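Betreff: Re: [Achterbahnliste] Holzachterbahn in Plostness, lohnt sich der Umweg?
Von: Cledwyn Harries
An: Achterbahnliste

Am 11. April schrieb Lloyd:

> Hallo zusammen,
> wir planen für August eine Tour mit dem Zug und überlegen, ob wir
> Plostness mitnehmen sollen. Auf der Karte sieht der Park winzig aus.
> Meine Frau fährt alles, was Schienen hat, ich selbst vertrage keine
> Rundfahrgeschäfte mehr. Hat die Holzbahn den neuen Abschnitt schon
> bekommen? Und muss man wirklich vorab buchen?
> Viele Grüße
> Lloyd

Hallo Lloyd, hallo Liste,

ja, ja und nochmals ja! Fahrt hin! Ich war gerade zwei Tage dort und bin immer noch heiser. Der neue Abschnitt ist fertig und seit Saisonbeginn offen, und er hat die Edunell komplett verwandelt. Wer sie von früher kennt, erinnert sich bestimmt an das lahme Stück nach der dritten Kurve, wo man Zeit hatte, sich die Brille zu putzen. Das ist weg. Stattdessen geht es jetzt flach über den Bach, dann kommt ein kurzer, richtig fieser Hügel (hinten sitzen!!) und danach eine Helix, die so dicht an den Bäumen vorbeiführt, dass ich jedes Mal die Arme eingezogen habe. Achtmal bin ich gefahren, beim letzten Mal im Nieselregen, und da lief sie noch einmal deutlich schneller.

Die Strecke ist durch den Umbau auf 3.295 Fuß gewachsen, so steht es jedenfalls auf der Tafel am Eingang zur Warteschlange. Für eine Holzbahn in einem Park dieser Größe finde ich das großartig. Ruppig ist sie übrigens kaum. In der ersten Reihe fährt sie fast weich, über den Achsen rappelt es etwas, aber nichts, wovon man abends Rückenschmerzen hätte.

Zu deiner Frage wegen der Buchung: Ja, bitte vorher machen. Der Park lässt an normalen Tagen nur 2.000 Gäste ein, und im August ist das schnell weg. Dafür steht man sich drinnen auch nicht die Beine in den Bauch. Ich habe vormittags nie länger als eine Viertelstunde gewartet, nachmittags waren es einmal etwa 30 Minuten, als einer der beiden Züge in der Werkstatt stand. Die Karte kostet 27 Pfund, Parken und Schließfach sind schon drin. Wer mit dem Zug kommt, läuft vom Bahnhof am Fluss entlang, immer den grünen Schildern nach, und steht dann am Nebeneingang. Der macht erst eine halbe Stunde nach dem Haupteingang auf, also nicht zu früh losgehen.

Für dich, Lloyd, wenn du nichts Drehendes magst: Die Flistora ist die Rettung. Das ist eine Bootsfahrt durch drei Hallen, ganz ruhig, mit Musik und unglaublich liebevoll gemachten Kulissen - ich habe mich beim ersten Mal geärgert, dass sie schon vorbei war. Die Uhrmacherszene in der zweiten Halle haben sie neu beleuchtet, und der alte Drache am Ende speit auch wieder Nebel. Nach Regen läuft sie allerdings voll, weil dann alle unter ein Dach wollen. Am besten gleich nach dem Mittagessen. Und setz dich links, da sieht man in der letzten Halle mehr.

Das Kettenkarussell kannst du auslassen, das Riesenrad würde ich an deiner Stelle probieren. Es dreht sehr gemächlich, und von oben sieht man das ganze Layout der Edunell. Für Fotos gibt es keinen besseren Platz im Park, am schönsten ist das Licht nach fünf.
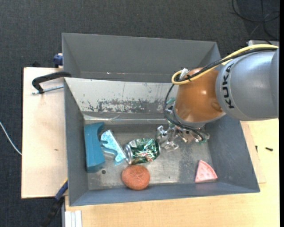

KUKA-Arm am grauen Metallbehälter

Essen: Der Imbiss am Haupteingang ist teuer und mittelmäßig. Lauft lieber bis hinter den Bahnhof der Parkeisenbahn, dort gibt es Pasteten mit Lauch und Käse, von denen ich gleich zwei hintereinander gegessen habe. (Direkt danach Edunell, letzte Reihe. Würde ich so nicht wiederholen.) Kaffee ebenfalls dort, der Automat neben dem Souvenirladen hat mein Kleingeld gefressen und nichts hergegeben.

Noch etwas für die Zähler unter uns: Die kleine Kinderachterbahn hinter dem Ententeich lässt Erwachsene auch ohne Kind mitfahren, man muss nur fragen. Der junge Mann am Pult hat mich dann gleich drei Runden drehen lassen und wollte wissen, welche Bahnen ich auf dem Kontinent empfehlen würde. Da kam ich natürlich ins Reden, und hinter mir hat zum Glück keiner gewartet.

Zwei Fragen hätte ich selbst an die Runde. Weiß jemand, ob die Abendfahrten im August dieses Jahr wieder stattfinden? An der Kasse konnte man mir dazu nichts sagen. Und hat noch jemand Aufnahmen vom alten Streckenverlauf, am liebsten vom Abschnitt über dem Bach? Ich würde gern vorher und nachher nebeneinanderlegen. Meine eigenen Bilder von damals sind leider alle verwackelt.

Lloyd, schreib bitte unbedingt, wie es deiner Frau gefallen hat! Und sag ihr, sie soll auf dem fiesen Hügel die Mütze festhalten - meine liegt jetzt im Bach.

Beste Grüße
Cledwyn Harries

Archiv durchsuchen Suchbegriff eingeben Suchen

Diese Seite verwendet Cookies, um die Anmeldung im Listenarchiv zu speichern. Einverstanden Einstellungen

Kontakt | © Achterbahnliste | Nach oben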